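Dukeck Voicemail

Dukeck Voicemail is a visual voicemail application for mobile phones, made by the company Dukeck in Kendport. It shows the messages of a mailbox as a list, so the user can play them in any order without calling the mailbox number. The first version was written by Noémi Vörös and was offered only to customers of the regional carrier Brzozowska.

Function

The application receives a notice from the carrier when a caller leaves a message. The audio file is then downloaded and kept on the phone. A mailbox holds up to 200 messages, and each message can have a length of 2 minutes. When the mailbox is full, new callers hear a short announcement and are disconnected.

Messages which the user deletes go to a separate folder and stay there for 12 days. During this time they can be restored from the menu. 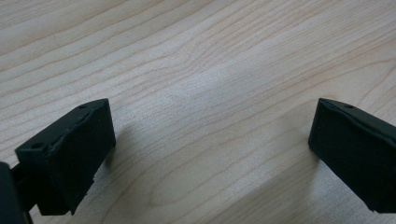 Transcription

Written transcripts were added in version 2, in March, after a trial with 498 subscribers in Drekville. The trial was led by Corey Pomare. Transcripts are made on the server of the carrier and need a data connection. Names of persons and streets are often written wrong, and for this reason the audio is always kept together with the text.

Greetings

The user can record several greetings and choose one of them as active. A greeting recorded through the older dial-in menu is not shown in the application, but it still plays to callers until a new one is saved.

See also
Call forwarding
Voicemail
Caller identification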